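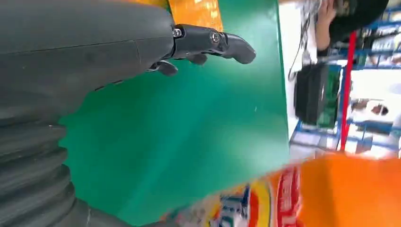
An afternoon at the Ultport open day

Members' News | Out and About

Jun 25, 2023 – from the newsletter desk

Home News Visits Join Us Contact

Those of you who put your names down back in May will know how long we had been looking forward to this one, and I am very pleased to report that the visit to Ultport went ahead with 15 of us on board the minibus and hardly a grumble about the early start (the flask of tea going round before we had reached the ring road may have helped). We were met at the gate, given our badges and a biscuit, and taken straight through to the workshop where the Mistis team do their robot handling work.

I must admit I had been expecting something like the big arms you see on the television, welding car doors in a shower of sparks. What we were shown was a good deal closer to home. The dark grey hand has black jointed fingers with rounded tips, and little silver screws at the joints, and it was held out over a smooth green surface with blue metal shelving behind. There was brightly printed packaging nearby too, all reds and yellows and blues, which made the whole place feel more like somebody's kitchen on shopping day than a laboratory.

Our guide explained that the team are trying to teach it to pick up everyday goods, the sort of thing you or I would drop in a basket without a thought, and that packets are much harder than they look. A box keeps its shape, but a soft packet gives when you squeeze it – and if you squeeze too hard, well, you have crumbs. They have a list of 111 different items they want it to manage, and we were each handed a copy to look through. There was some lively discussion in our party about whether a bag of flour ought to be on it.

After that we split into two groups, one going to the small gallery upstairs and the other staying for questions. I stayed, and I am glad I did, as we had a very good quarter of an hour on how the fingers bend and why they had chosen that number of joints. I followed perhaps half of it! The people from Wong, who look after the software side, were patient with us and drew it all out again on the whiteboard when asked.

Tea was served at 4 in the canteen, with a very decent fruit cake, and we were back at the library car park in time for supper.

A second visit is being arranged, this time to the Ruma site, where they work on sorting and packing. There are 14 places on the minibus and the form is on the noticeboard by the door. Please bring flat shoes, and let us know beforehand if you need a seat near the front.

Previous item Next item Back to newsletter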